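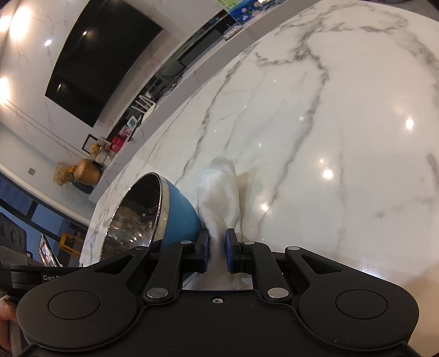 Qu'est-ce qui change pour les agents de service quand l'essuyage des tables est confié au robot ?

Le passage de l'essuie-tout revient au bras ; le tri de la vaisselle et le contrôle final restent à l'agent.

Documentation > Jeux de données > Wiriya-essuyage

28 février 2024 - équipe données, Lallisska

## Contenu

384 épisodes enregistrés à la pince tenue à la main, répartis sur 7 postes. Tâches : saisie de l'essuie-tout, essuyage du plateau, remise en place d'un bol.

## Effets sur le poste

Les agents du site Gakatgate ont enregistré 86 épisodes sur leur temps de service - temps décompté de la charge normale. La fiche de poste ajoute la reprise manuelle après échec de saisie. Aucun horaire n'est modifié avant avril.

## Limites

39 épisodes sans étiquette de fin. Surfaces brillantes : reflets non masqués.

## Voir aussi

- Rastotach - format des trajectoires
- Gakatgate - consignes de reprise manuelle
- Wiriya - journal des versions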